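How to Label and Set Up Small Open Boxes and Drawers on a Black Tabletop

Applies to: small white printed containers with a square marker on one face
Tools: steel rule, flat sanding block, lint-free cloth, soft pencil, low-tack tape
Working time: 30 minutes per batch, plus overnight for the adhesive

This page covers preparing the container, placing the marker, and laying out the table. Printing the container itself is covered in the Dernar parts guide, sheet 2593. If your parts came from Wisteck already labeled, go straight to step 4.

1. Prepare the faces

Check each container on a flat surface before you label it. Press down on one corner, then the opposite corner. If it rocks, sand the base with the block until it sits flat. Do not sand the face that will carry the marker more than necessary. A light pass with 100 grit removes ridges; anything coarser leaves grooves that show through thin label stock.

Wipe the face with a damp cloth and let it dry. Sanding dust is the usual cause of a label lifting at the corners.

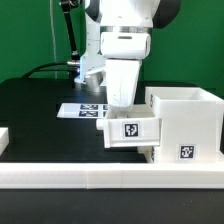

Tabletop color affects how easily the edges of a part can be found. White parts on a light bench lose their outline under overhead lighting, and pencil marks become the only reliable reference. A dark matte surface is better, and it also shows up dust and trimmings before they get under a label. The white drawer on the black tabletop has enough contrast that its open top is easy to pick out, even with the sheen toward the back of the table. If your surface shines more than that, move the lamp to one side or cover the table with matte card. Printed reference sheets go flat on the table and are taped at all four corners.

2. Cut and place the marker

Print markers at full size. Turn off "fit to page" in the print dialog and measure the black square with the rule afterward. Office printers often scale by a small amount even when told not to.

Leave the light border on when you cut. The border is part of the marker, and trimming into it causes more failed reads than a crooked placement does. The minimum border on our sheets is 2 mm. Wider is fine if the face has room.

Draw two pencil lines on the face, one across and one down, crossing at the center. Line up the marker by its corners. Put the top edge down first and smooth toward the bottom with the cloth over your finger.

If you have a two-color printer, the marker can be made as part of the face and this step is skipped. Ağca's notes recommend printing that face against the bed.

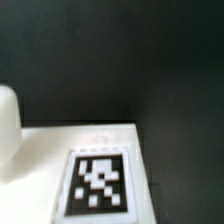 Leave labeled parts overnight with a sheet of plain paper and a flat weight on top. Do not stack them face to face. Dahlgren label stock grabs in a few minutes but can still be shifted by hand for several hours.

3. Check the marker

Look at the face from the angle you will be reading it from, not straight down. Check for:

Glare across the black area
Raised corners
Gray patches in the black, usually from low toner
Pencil lines crossing the border

Erase pencil lines with a soft eraser, working away from the marker. Reprint if the black has gray patches. Filling in with a pen leaves a shiny area that can be worse than the original fault.

4. Lay out the table

Place the container so the marker faces the side you will be reading from. Keep any handle or peg clear of other parts. A peg that touches its neighbor will turn the container each time the neighbor is moved.

Put low-tack tape at two corners of the base position. Tape on all sides traps dust and makes the container hard to set down square.

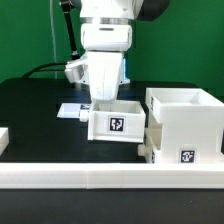 Small open box with the marker centered on its front face and the peg at the left.

Route cables toward the back of the table. Tape them down where they cross an edge.

5. Record the layout

Write the marker number and the base position in the table log. Pushpa Dwivedi keeps the blank log pages in the Clokora binder. Use pencil for positions and ink for marker numbers. When a marker is replaced, cross out the old number and leave it readable.

Recheck the base positions every Sunday, or after the table has been wiped down.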